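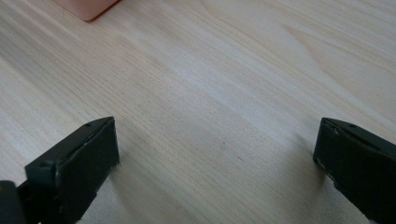
The gripper fingers over the bench, with wear showing on the right-hand one.

I've been down at our Harnlow workshop this week getting under Wilson Correa's feet while he services the hand-held gripper, and I came away knowing far more about fingertips than I ever expected to!

The job this time is the fingers themselves. There are two of them, very dark green and nearly black unless you get up close, and the right one has had a rougher life than the left. Its lower edge is chipped and there are little pale flecks where the coating seems to have rubbed off. The left one just shows a light streak along the top. Wilson logs the wear every 3,000 grips (he has a notebook for it, a very grubby one) and this pair came up for inspection in January.

He starts with the tool open and nothing between the fingers, then runs a fingernail down each flat face. "If my nail catches, the part you're picking up will catch as well," he told me. After that he checks that the top edges are level with each other. Each finger has a small round screw hole near its upper corner, and he cleans those out with a wooden pick before he goes anywhere near them with a driver. I was allowed to do one and was told I'd been too gentle.

The verdict? The left finger stays. The right one gets a light rub down along the chipped edge and goes back on for another 277 grips, and then he'll look again. If the chip has grown he'll swap both, as he doesn't like running a new finger against an old one. Spares come from Gasser at £37 a pair and take 6 days to reach us, so there's already a set on order just in case.

Wilson would also like a harder coating next time round, and he's been on the phone to Lanatetti about it more than once. They've promised to send a sample pair, which will go on the second tool first, the one we keep over at Drundberg. I've asked to be there when it's fitted, and he hasn't said no yet.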